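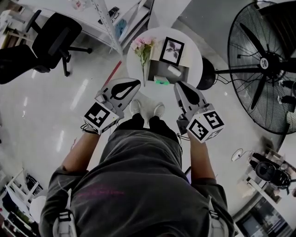
Siqueira Home Goods, Returns and Display Team

Progress report, September 23, 2023
To: Elaine Arruda

Hi Elaine, you asked for the real version and not the slide version, so I'm just going to type it the way I'd tell it to you over lunch.

We've now recorded 600 table runs with the handheld grippers, one in each hand. Most are small stuff: cup onto the tray, box onto the tray, flowers to one side so there's room. I thought my arms would fall off the first few days! They didn't, but 36 runs in a shift is plenty for one person, and I'd like us to write that down as the limit before the schedule gets busy again.

What's changed for the team is mostly who stands where. Edileuza Araújo used to reset display tables all morning. Now she records for the first part of her shift and spends the rest checking runs on the monitor, and she's good at it. She threw out 130 of mine (fair, I rush the flowers). She would like the checking work to show up in her job title and so would I. Can we talk about that before Toron sends over the next contract?

The worry on the floor is still hours. I've had 11 people ask me whether the Lukum arm means fewer shifts after the holidays, and I don't have an answer to give them. If you have one, even a partial one, please come and say it in person. It would go over a lot better than an email.

Money: we're under on equipment and over on overtime. Details are in the sheet. I also need a softer floor mat, because standing on that shiny floor gets to your knees, and the Wandasport ones in the packing room seem fine.

Next up is glassware, which I'm a little nervous about. We'll start with the cheap tumblers. Edileuza wants to try stacking too, and I told her to give me another week on single pieces first.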